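Against the Single Basin

Most advice on washing up by hand assumes one vessel does everything: soak, wash, rinse. I think this is poor practice, and the error is one of volume. A deep bin holds far more water than a bowl needs, and the water has to be carried, filled and tipped out again. In the Pinditz kitchen we logged 143 fills of the large bin. In most of them the contents would have fit in a vessel a third the size.

A bin earns its place with bulky, light items that need room on every side. For small crockery, a bowl is both the thing to be washed and a usable basin for whatever is smaller than itself.
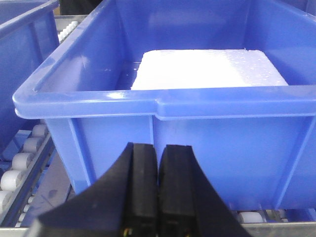
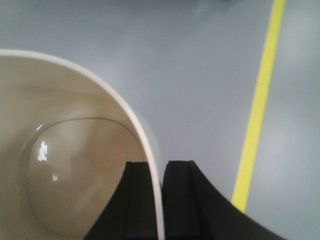
Depth matters more than capacity. A high wall forces the forearm over a thick rim, and the last of the water collects on the floor of the bin, where a cloth reaches it badly. A rounded wall has no corner to hold residue and can be wiped in one pass.

Elisa Colombo objects that the comparison leaves out handling. Three small vessels, she writes, mean three rims to clean and three places to store them, and a kitchen that already owns one bin should fill it to a marked line and stop there. She would put the line at a third of the height and change the water between loads.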